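The Red Basket 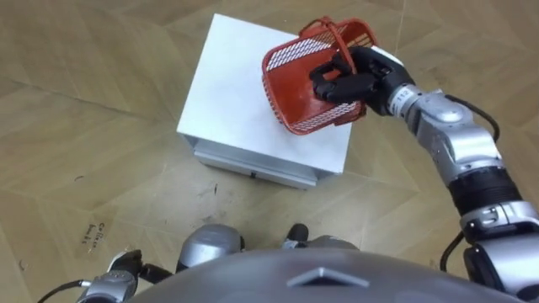 The cabinet and the basket, with the floor that started it.

The floor had cost more than the car, and Shaohua Tan felt that it should be allowed to get on with being looked at. She had chosen it in January from a firm called Fledgate, whose salesman used the word "herringbone" as other men use the word "darling". Once it was down she stopped inviting people who wore boots. Then she stopped inviting people.

Kirby, who was married to her, had chosen the basket. It was red, it had a handle, and it had come from the shop by the station for 2 pounds.

"It's a perfectly good basket," he said.

"I can see it from the stairs."

"That's what's good about it. I always know where it is."

Where it was, that spring, was on top of the white cabinet. The cabinet was a Larkura, squared off at every corner, with one shallow drawer in which Shaohua kept the instructions for the cabinet. She had pictured the top of it bare, or at most with a bowl on it, and the bowl empty. In its place she had a basket containing batteries, a bicycle bell, half a packet of sunflower seeds and all of Kirby's post.

She moved it to the cupboard under the stairs. By supper it was back.

She moved it to the shed and said nothing. Kirby said nothing either, and the next morning she came down to find the basket on the cabinet with a spider in it.

"He came with it," said Kirby. "I didn't like to separate them."

Their neighbour Yan was consulted over the fence. Yan had once sold a sideboard for 600 pounds and had been regarded ever since as an authority on furniture. She came round, took her shoes off without being asked, and stood in front of the cabinet for some time with her hands behind her.

"Well, it's the only thing in here with any colour in it," she said.

"That's the idea of the room," said Shaohua.

"Is it? I thought you were waiting for a delivery."

After Yan had gone, Shaohua tipped the batteries and the rest of it onto the kitchen table, carried the basket out to the car and drove it to the charity shop. She was pleasant to the woman at the till. She drove home the long way, past the reservoir, and let herself in.

The cabinet was bare. The light came across the top of it and down onto the planks, and it looked exactly like the brochure. She sat on the bottom stair and admired it until she had a cramp in one leg.

Kirby came in at six and put his keys down where the basket had been. They slid off the cabinet and hit the floor point first.

They both looked at the mark. It was very small and you would have had to kneel to see it, so Shaohua knelt.

"What time does that shop shut?" she said.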